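Key rack

A key rack (also key holder, key rail or hook rack) is a household object for hanging keys when they are not in use. In its most common form it is a narrow strip with a row of hooks, fixed to a wall near the entrance of a home or office. Key racks are close relatives of the coat rack and of the key cabinet, which has a door and often a lock.

Form and mounting

The strip may be made of wood, metal or plastic, and is attached with screws or with adhesive. Racks with adhesive carry less weight and do not hold well on rough plaster. The hooks can be fixed or movable. Some models have a small shelf above the hooks for letters and sunglasses. The maker Bilano sold a rail with 5 hooks, which was later followed by the longer Grero model.

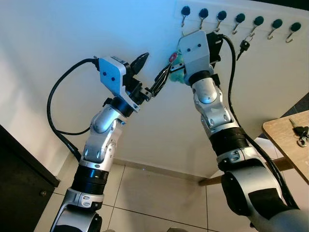
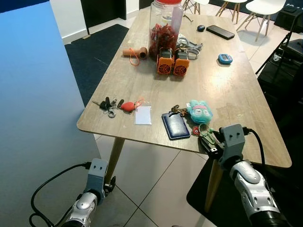
Keychains and other attachments have an influence on how a rack is used. A bare key needs very little room, but many people add a charm, a tag or a remote control to the ring, and the bunch becomes wider. A fluffy pom-pom, such as the mint-green one held near the leftmost hooks of the white rack, can fill the space in front of the next hook also. Flat pendants, for example a red heart on a thin cord, take less depth but may turn and catch on other keys. For this reason some manufacturers place the hooks farther apart.

Use in the household

Before key racks became common in small homes, keys were usually kept in a bowl, in a drawer or in a coat pocket. The bowl is still popular, and in many homes both are found together. In a household survey published by Salamatu Issahaku in October, 213 of 2,891 respondents said that they had a rack but mostly left their keys on a table. Kwesi Mensah, in his handbook of hallway furniture, recommends that each person always uses the same hook.

Security

A rack should not be visible from a window or through the mail slot. Labels with a full address are also not advised.

See also: Coat rack, Key cabinet, Keychain, Lanyard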